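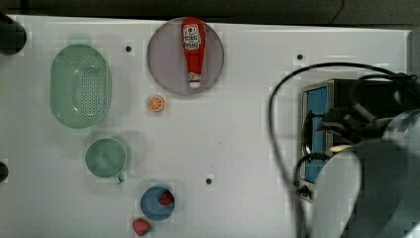
benchtop_mick
Clearing a table after a meal is the chore I'd judge these machines on, and I don't think any of them are there yet. I've been following the home robot stuff since June and I keep hearing that dishes are nearly solved. Look at what's on the table, though. The ketchup bottle is lying on the plate, so you can't stack the plate until you've dealt with the bottle. One strawberry is in the blue bowl and another is on the table beside it. A kid sorts that out without thinking. A machine has to work out that the bottle is in the way, where it lives, and whether the strawberry on the table goes in the bowl or the bin. My question for the thread is whether anyone has seen one do a whole table, start to finish, with no help.

tin_shed
Depends what you mean by help. We have an arm at work (I'm in packing at Gremska) and it runs all shift with someone looking in on it now and then. Same carton, same spot, same label. It does 1,000 cartons on a good day and I wouldn't want that job back.

benchtop_mick
Same carton, same spot is my whole point. My kitchen has never been in the same state two nights running.

Plustard_refugee
I used to service equipment for Plustard and I'd split the question up. Picking up a single object of a known shape is mostly fine now. Soft fruit is harder, thin plates lying flat are harder again, and anything with a hinge is where I'd put my money on it failing. Oven doors look simple but the handle moves in an arc and the arm has to follow it. If it pulls straight out it either slips off or drags the oven across the bench. The little toaster ovens are worse than the full-sized ones for this, there's not enough weight in them to stay put.

tin_shed
Bolt it down then.

Plustard_refugee
You can in a workshop. I'm not drilling my kitchen counter for a robot's sake.

kelpie29
I disagree with the first post a bit. Mick is asking for the whole job or nothing, and we don't hold other appliances to that. My dishwasher doesn't clear the table, doesn't scrape the plates and doesn't put anything away. I still wouldn't give it up. If an arm could only load cups and bowls and left the rest for me I'd call that doing a chore.

benchtop_mick
Fair, but the dishwasher was cheap and it fits under the bench. Where does the arm go? It takes up half the table it's supposed to be clearing.

kelpie29
Put it on a rail over the sink. There was a fellow in Drokurville who had one set up like that in his garage, washing parts trays.

tin_shed
Parts trays are not dinner plates.

kelpie29
No, parts trays are filthier.

slowcooker
Speed is what puts me off. I watched a demo at a trade day where the arm put away 8 items and I had time to get a coffee and come back. The presenter was very pleased with it. My mum could do a christening's worth of dishes in that time. On the other hand, she's got arthritis now and can't lift the heavy pots, and she wouldn't care if it took all night as long as the kitchen was clean in the morning. So I go back and forth on this.

Plustard_refugee
That's a good use for it. Overnight, nobody underfoot, and it can take as long as it likes. I'd still want it to stop and leave things alone when it isn't sure. The failures that bothered me on the job were the ones where the machine kept going. A jammed gripper that stops costs you a few minutes. One that keeps squeezing costs you whatever it's holding, and if that's a squeeze bottle of sauce you'll be repainting.

tin_shed
Ha. We had that with a tub of grease. Monday morning, too.

uj_workshop
I run Urbańczyk, a small joinery shop with 2 people on the floor. We looked at an arm for unloading the sander and the quote for the arm was all right. The quote for the fixtures, guarding and setup was around three times that. Everyone in these threads talks about whether the machine can do the task and hardly anyone adds up what it costs to make the task suit the machine. We bought a better trolley.

kelpie29
Did the trolley fix it?

uj_workshop
Mostly. It pulls to the left.

benchtop_mick
So going by the replies so far we've got a yes for cartons, a maybe for cups and bowls, and a no for oven doors. I haven't seen anyone claim a full table. If you have seen one done, please say what was on it and whether a person set it out beforehand – that matters more to me than how fast it went.

slowcooker
Add pots to your list. Pots with lids.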